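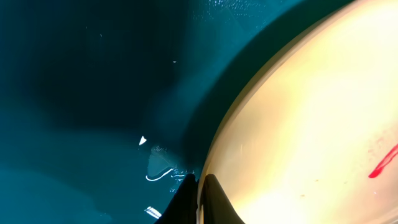
Getting the Second Record Out the Door

Hello again, and welcome to everybody who signed up at the merch table in Pludmont (your handwriting was mostly readable, so if a friend says they never got this, please have them write to me). It has been a busy couple of months and I have a lot to tell you, so get a coffee.

The big news first. The second album is finished! It is called Givine, after the street where my grandmother kept her piano, and it comes out in December on Gimeo, the same little label that put out my first EP. Nine songs, 33 minutes. I know that's short. I had two more songs recorded, and I took them off in the last week, and I've slept fine ever since. One of them was a slow one called "Borrowed Coat" that some of you have heard me play as an encore. I still love it with just a guitar. With a full band it sounded like a commercial for a bank, and we tried it at three different speeds before I gave in.

People ask me at shows how long it takes to make a record, and I never have a good answer. The recording itself took 12 days. The writing took the better part of two years, and in the middle of that I quit twice. The first time I told everyone, made a big speech at my sister's kitchen table and applied for a job at a garden center. The second time I just stopped picking up the guitar and hoped it would pass, and one morning in the car I started humming the chorus of what turned into "Mabula," so that was the end of my retirement.

About that song, since I keep getting emails. Mabula was the name of the boat my uncle never finished building. It sat behind his garage under a tarp for my whole childhood, and we used to climb up inside and pretend to be at sea. The song started out very serious and had a verse about death in it. Leonor Aguiar, who produced the album and plays all the keyboards, listened to it once and asked me if the boat was ever any fun. So I went home and wrote the verse about my cousins and the bag of oranges, and it's the best thing on the record by a mile.

I should say more about Leonor. We met when she was filling in on organ for another band on the same bill, and I walked up to her afterward and asked for her number like a teenager. She had never produced a whole album for somebody else and I had never let anybody tell me what to do, so there was some door closing in the first few days. Small doors, closed fairly gently. Her big rule was that we sing every lead vocal all the way through, from the top to the last word, with no stopping to fix a line. I hated it. On "Givine" you can hear me run out of breath before the last chorus and grab a little gulp of air, and I begged her to take that out. She wouldn't. I've now heard it so many times that I do it on purpose when I play the song live.

The drums were all done in one long Thursday, starting at ten in the morning and ending when we ran out of sandwiches. The strings on "Late Bus" are one viola player recorded over and over, and she got so good at it by the end that she started arguing with her own earlier takes. There's also a trumpet on track six. I'm not going to say anything else about the trumpet until you've heard it.

Now the shows! We're doing a short run once the album is out, mostly small rooms, and I'm bringing the band this time instead of me and a suitcase. The first night is back in Pludmont at the old Grange hall, which holds 235 people if everybody is friendly. Doors are at seven and I'll be on by half past eight. If you came last spring you'll remember how cold it got in there, so bring a sweater. We'll play the whole new album in order, take a break, and then do older songs. I'd love requests for that second half, so hit reply and tell me what you want. Somebody always asks for "Paper Lantern" and I always say I've forgotten it, but I've been practicing it at home and I think I could get through it in front of people now.

Tickets go to this list first. You'll get a separate note from me with the link, and after a few days it opens up to everyone else. We held back some 30 seats near the front for people who can't stand for a whole evening or who need a clear way to the door, so please write and ask for one if that's you. You don't have to explain.

A few other bits. The vinyl is a little behind the CD and the download, because the first test pressing had a click all the way through side two and we sent it back. The second one is on its way to Leonor, who has better ears and a much better turntable than I do. If you preordered the vinyl you'll get the download on release day anyway, so you won't have to wait to hear it.

The lyric booklet is going ahead too. I wrote all the words out by hand and I'm leaving in the cross-outs, including one really terrible rhyme for "orange" that I'm oddly proud of.

I've been listening to a lot of old accordion records while cooking, and to almost nothing with words in it. My own words have been in my head for so long that I need the rest. If you've got a favorite record with no singing on it, send me the title. I mean it, I read every reply, even when it takes me a couple of weeks to write back.

OK, I have to go and load the van for a rehearsal, and it's my turn to carry the organ. Talk soon, and see you in Pludmont!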